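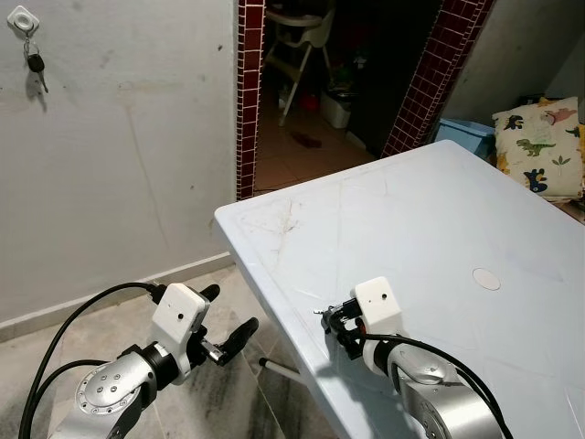
Every spring the same letters come through my door in Dusutstead. They tell me that the shooting clubs are a danger and that my councillor must close the range at Skaren. I have lived in this country for many years and I still do not understand why we discuss this matter with so much fear and so little reading.

The range has over 400 members. I am not one of them, and I have never held a rifle. But I went to the June meeting last year and I listened to Heledd Foulkes, who asked the council a simple question: which rule has the club broken? She did not receive an answer. Wyn Edwards spoke about noise, and this is a fair complaint, because he lives near the gate. Noise can be solved with shorter hours and a better wall.

Now the campaign has a petition with 900 names. I respect a petition. Still, many of the names come from Ruddock, which has its own council and its own range.

My opinion is that the licence should be renewed for one year, with the shorter hours written in it. I will say so to Rhun Bowen when he comes to ask for my vote, and I hope that my neighbours will read the licence before they sign anything more.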